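Beschaffungsplan Madano, Begleitdokument zum Datensatz

Stand: November. Gilt für die Zelle am Standort Skimthorpe. Preise und Angebote liegen separat in der Kostentabelle, hier stehen nur Umfang, Reihenfolge und offene Punkte.

Umfang

Der Datensatz enthält 536 Episoden zur Montage von PC-Komponenten. Die Aufzeichnung der nächsten Stufe setzt zusätzliche Ausstattung voraus:

– 4 Teileaufnahmen, 3D-gedruckt
– 10 Sätze Verschleißteile (CPU, RAM-Riegel, Kabel)
– 5 Ersatzgehäuse
– Lizenz für die Ablaufsteuerung Bino, Laufzeit ein Jahr

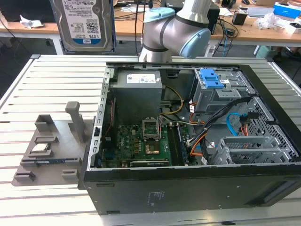
Verschleißteile werden als eigener Posten geführt und nicht über die Erstausstattung abgerechnet. Sockel und Steckplätze gelten dabei als kritisch, das Netzteil nicht. Für die Kalkulation zählt jeder Arbeitsplatz einzeln: Gehäuse liegend auf dem Nutentisch, Aufnahme links daneben mit CPU und blauem RAM-Riegel, Festplatte im blauen Ständer hinter dem Tisch. Der Ständer ist in der Position „Teileaufnahmen“ nicht enthalten und muss separat bestellt werden.

Reihenfolge

Zuerst Aufnahmen und Ständer, danach Gehäuse. Die Verschleißteile werden in zwei Teillieferungen abgerufen. Cortés liefert nur gegen Rahmenvertrag – der Entwurf liegt beim Einkauf.

Offene Punkte

Wartungsvertrag für den Arm: Umfang ungeklärt.
Ersatzmainboards: baugleich oder gemischt, Entscheidung vor der zweiten Teillieferung.
Lagerfläche für die Gehäuse in Skimthorpe: angefragt.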